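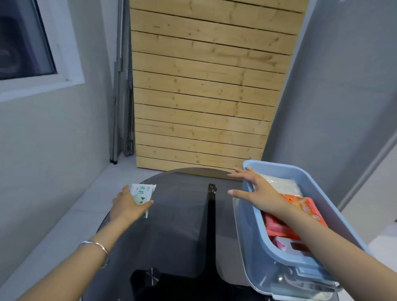 My project began with the question of why people keep so much food they never get round to eating. I chose it partly because of my own family, who can't pass a reduced sticker without stopping, and partly because our tutor at Ellier asked us to pick something we could study within walking distance of the college. Most writing about food waste deals with fresh things, the salad that goes slimy and the half loaf that goes hard, and much less has been said about dry and packaged food. Yet packets are where a lot of forgetting goes on. A light-blue plastic basket with an orange-red package at the front and other wrapped things tucked in underneath is a very ordinary way to store them, and it's easy to see how whatever lies at the bottom could stay there for a good long while.

I asked 48 households in the Drostum estate to keep a cupboard diary through March. Each one got a small notebook and a pencil, and was asked to write down any packaged food that came into the home, any that was eaten, and any that was thrown away, with the reason if they felt like giving it. I was very nervous about knocking on doors, but people were kinder than I had expected, and I drank more tea that month than in the rest of the year put together! Five households dropped out, mostly because of holidays or illness, and I have left their diaries out of the results.

Altogether the diaries recorded nearly 2000 packets coming in. Of all the packets written down over the month, 282 were thrown away unopened. I found this figure quite sad to begin with, though when I read the reasons I felt more forgiving. The commonest one by a long way was that the date had passed. After that came "bought twice by mistake", and then a group I have called hopeful buying - things picked up for a recipe that was never cooked. One person wrote "lentils, again" three times in a fortnight and gave no further explanation.

The part I enjoyed most was looking at how people stored things. Households with deep cupboards threw away more than those with open shelves, and the homes using tubs or baskets came somewhere in between. I had hoped baskets would do better than that. Several people told me they knew which basket a thing was in but not whether it was still any good, and I think labels on the outside might help with this, although I did not have time to test it.

I also visited the Midix food shop on Dubey Road, where the staff let me look at how they rotate their stock. Older packets are pulled forward each morning before opening and the new ones go behind. Two households tried the same at home in the last week and said it was simple enough, but two is far too few to prove anything.

There are weaknesses in my method. People who agree to keep a food diary are probably tidier than most, and writing things down may have changed what they did. I would also have liked to weigh the waste - a stock cube and a large bag of rice each counted as one packet, which is hardly fair on the rice. If I were doing it again I would start in the autumn and run it over two separate months, with Christmas left well alone.

Comments (3)

We do the "older ones forward" thing with tins and it does work, but only until someone else puts the shopping away.

Lovely read. Did you separate best before from use by? My mum treats them as the same and bins everything.

I kept one of the diaries and am fairly sure the lentils were mine. Still got two bags.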